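The first thing I broke at Onbridge was a wine glass, and I wasn't even holding it. A robot was. I had nudged a slider a hair too far, the fingers closed a hair too hard, and Stella Kombo reached past me for the dustpan without breaking off her sentence.

"We moved to plastic after October," she said. "Mostly."

I'd come to spend two days with the small team there as they picked a gripper for a pair of tabletop arms. It sounds like a shopping trip, and in a way it was - they had two candidates, the Clondov and the Pistov, and a budget that would stretch to one of them in quantity. The Clondov is the stiff one. Its fingers go where you tell them and stay there. The Pistov has soft fingers that give when they meet something, so a round thing gets hugged a little instead of pinched. On paper the Pistov costs $1,596 a unit and the Clondov $3,275, and if you think that settles it, you haven't met Timothée Chauvin.

Timothée writes the control software, and he loves the Clondov the way some people love a manual transmission. He likes knowing where the fingertips are! With soft fingers, he told me (more than once, and the second time with a drawing), you know where the motor is and you guess the rest. Stella's answer is that people have soft fingertips too, and most of us get through breakfast.

So they test. The arms sit close enough to reach the same bit of counter, and each one has a camera up at the wrist, looking out past its own fingers. I got hooked on the wrist view right away. You sit at a laptop with a controller in each hand, and after ten minutes you start leaning in your chair to see around things, which does nothing at all, and you keep doing it anyway.
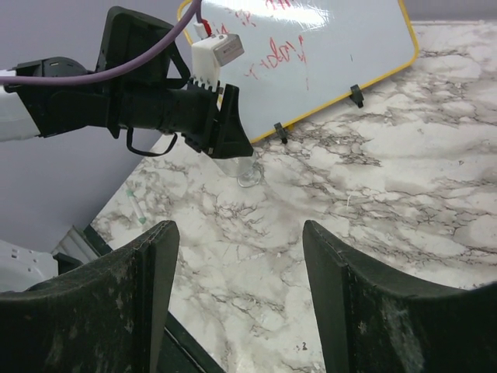 The view from one wrist camera, with the other arm's gripper over a clear plastic cup.

A clear cup is a mean thing to give a robot, by the way. I had assumed the hard objects would be the heavy ones, or the slippery ones. But a clear cup hardly shows up, especially against a pale counter with veins running all over it. The software kept losing the rim. I kept losing the rim, and I have eyes and a lifetime of drinking out of cups. Timothée has been trying out a different way of lighting the counter, and he's also thinking about covering the marble pattern with something plain, though Stella says a real kitchen won't do that for him.

The routine goes like this. Line up over the cup, come down, close, lift, hold, put it back. Then again from a new starting spot. Each gripper gets 100 tries per object, and a try only counts if the cup goes back standing up. I ran a batch with the Pistov myself and got 66, a number I was pretty proud of until Stella pulled up what the team gets on a normal afternoon. I won't print it.

What surprised me was how different the misses were. When the Clondov missed, it missed big: the cup shot sideways and I yelped. The Pistov's misses were sneaky. It would take hold a bit crooked, lift just fine, and then let the cup slowly tip as the fingers settled. On the laptop it looked like a success right up to the moment it didn't.

We also spent most of a morning on controllers, and this was the part I could have done all week. The one from Ragab is a plain squeeze grip: the harder you squeeze, the more the fingers close. The other is a homemade thing with a thumb slider, the same one that had cost them a wine glass. I was much better with the Ragab. Timothée is much better with the slider, and he says squeezing makes his hand tired and then his data gets tired too.

They hadn't decided when I left. Stella was leaning toward soft fingers on one arm and stiff ones on the other, so one could hold while the other did the fussy work. Timothée had already started a list of what that would do to his code, and he was on the second page.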